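Pareo Team Polo, black with white shoulders

Home / Workwear / Shirts / Team polos

Our most reordered shirt is back for September, and we couldn't be happier to see it on the shelf again! The Pareo is a black polo with a white collar and white panels over the shoulders, made for crews who want to look like a crew without wearing something stiff. People put it on for shop floors, test benches, trade fairs and the school run afterward, and we've heard very few complaints from any of them.

What we like about it

The short zipper. Buttons come off, get stuck on things and go missing in the laundry, and a zipper just goes up and down. It sits in the middle of the placket, right below the collar, with a little flap of fabric behind the top so it won't scratch your neck.

The fabric is a mid-weight knit with some stretch. Siiri Petrauskas cut the first pattern for a rowing club, and you can still tell in the shoulders (there's plenty of room to reach forward, which matters if you spend the day leaning over a bench). The white panels are sewn in, so they won't crack or peel the way a printed stripe can.

Printing and badges

This is where the Pareo gets fun. There's space for a small crest on the left chest with a line of lettering under it, a second logo on the other side, and a big name straight across the front. You can use one spot or all of them. Large white capitals on the black look terrific, and they read well from across a hall.

Send us your artwork as a vector file if you have one. If all you have is a scan of an old badge, send that, and Agnese Laur will redraw it for you at no charge. She'll email a proof before anything gets printed.

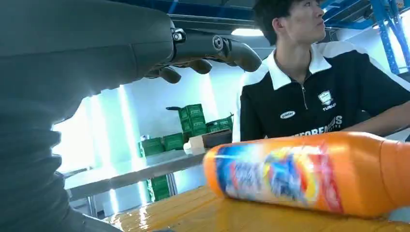 Black and white polo with zip placket, chest crest, oval logo and large front lettering.

Sizes and fit

Comes in 9 sizes, XXS to 5XL. The cut is regular, a bit longer at the back. Between sizes? Go up if you plan to wear a layer underneath. Sample shirts can be borrowed for two weeks, you only pay the postage back.

Care

Wash inside out at a warm setting with the zipper closed. Hang to dry. Please keep the iron off the lettering, and wash it with other darks the first couple of times.

Ordering

Item number: 913
Minimum order with printing: 5 shirts
Minimum order plain: 1 shirt
Lead time with printing: roughly 2 weeks after you approve the proof
Collar and shoulder panels: white only for now

Goes well with: Landport work pants, Sotedon fleece vest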